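Brunton Community Kitchen Training Program
Interim Progress Report to the Prenus Fund
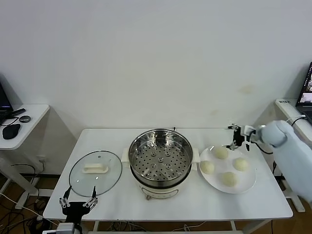 Reporting period: second half of the grant year
Submitted: 02/10/2023
Prepared by: Renata Navarrete, Program Manager

1. Summary

The program continues to offer free evening instruction in home cooking and food safety to adults in the Brunton area. During the reporting period the fall enrollment target of 60 learners was met, and the basic course was extended to a second site at the Drelumness Library annex. Spending remains within the approved budget. One deliverable, the printed recipe handbook, is behind schedule and is discussed in section 4.

2. Enrollment and attendance

Total attendance across all sessions since the start of the grant was 2,203 learner visits. Attendance was strongest in the bread and dumpling units and weakest in the unit on household budgeting, which was held late in the evening. The budgeting unit has been moved to an earlier hour for the coming term. Learners who missed it may attend with the new group at no charge.

A waiting list is now kept at both sites. Places that open up in the first two weeks of a course are offered to people on the list in the order in which they applied.

3. Staffing and instruction

Anas Shawky joined as lead instructor in September and has revised the lesson plans for steamed and baked doughs. The revised plans allow more time for resting and shaping and reduce the amount of lecture. Siv Ekström remains responsible for food safety instruction. Three assistant instructors completed their certification during the period, and one further candidate will sit the test next term.

Child care during class hours was provided under the existing agreement with Tedonness. The agreement ends with the current grant year, and terms for renewal are under discussion.

4. Recipe handbook

The handbook was to be delivered to the printer before the start of the fall term. Jawad Dogar has completed the text for all units except preserving. Translation into Spanish and Arabic has taken longer than planned owing to the need for consistent terms for measures and oven settings across the chapters. A revised delivery date will be proposed to the Fund once the translators have returned the first full draft. No additional funds are requested for this item.

5. Budget

Ingredient costs were higher than projected, mainly for flour, cooking oil and eggs. The increase was covered by savings in the rent line, as the Drelumness space is provided free of charge. Radu Matei has reviewed the accounts, and a full statement of expenses is attached as Appendix A.

6. Plans for the next period

Staff will complete the handbook, hold the first graduate supper at the Drelumness site, and carry out the learner survey required under the grant agreement. The survey questions will be sent to the Fund for comment before they are distributed.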